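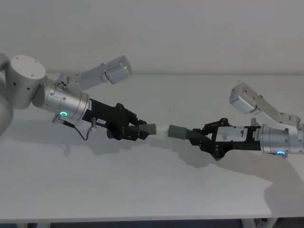 Que reste-t-il de l'accord de Gredau ?

Un texte que chaque camp lit à sa façon. Signé en décembre, il promettait le retour des familles déplacées et deux écoles dans leur langue. Les familles attendent toujours à Flanport, et l'on nous parle encore de « climat de confiance » — la formule servait déjà avant la guerre. Oksana Boiko, historienne, a lu les trois versions publiées : le mot « minorité » ne figure que dans une seule. Le gouvernement y voit un détail de traduction. On peut en douter. À Hrynyshyn, les anciens, eux, n'ont pas défait leurs valises.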